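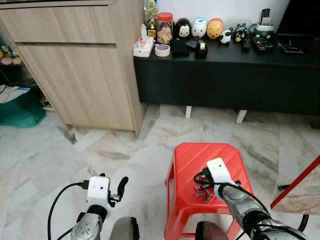

Written by the Bernis Home Testing documentation team
Applies to: Bernis cholesterol kit, model 300
Last revised: September

Section 4. Taking and reading a sample

4.1 Before you start

Do not eat or drink anything except water for the period stated on your appointment card. Wash your hands in warm water and dry them fully. Alcohol gel must not be used on the finger to be tested.

Check the code printed on the foil pouch against the code shown on the meter. If the two differ, insert the code chip supplied with the strips and wait for the double tone.

4.2 Taking the sample

1. Open one pouch and remove the test strip. Use it within 39 seconds.
2. Slide the strip into the meter, printed side up, until it clicks.
3. Twist the cap off a new lancet.
4. Hold your hand below the level of your heart.
5. Press the lancet firmly against the side of the fingertip until it fires.
6. Wipe away the first drop with the gauze provided.
7. Touch the second drop to the edge of the strip. Keep it there until the meter beeps.
8. Wait for the result. The meter counts down from 78.

Caution: Lancets are for single use by one person. Place used lancets in the Bostmont sharps tub and close the lid.

Caution: Do not take a sample if you have a bleeding disorder or are taking blood-thinning medicine, unless your doctor has agreed to it.

4.3 Reading the result

The meter shows total cholesterol first. Press the side button once for HDL and again for the ratio between the two. Each result is stored automatically, up to a limit of 966, after which the oldest entry is overwritten.

Note: "LO" means that too little blood reached the strip. Repeat the test with a new strip and a different finger.

Note: A single reading is not a diagnosis. Do not change your diet or medication before discussing your results with a pharmacist or doctor.

4.4 After the test

Remove the strip and discard it with household waste. Wipe the meter with a dry cloth. To copy results to the Brallis diary, see Section 5.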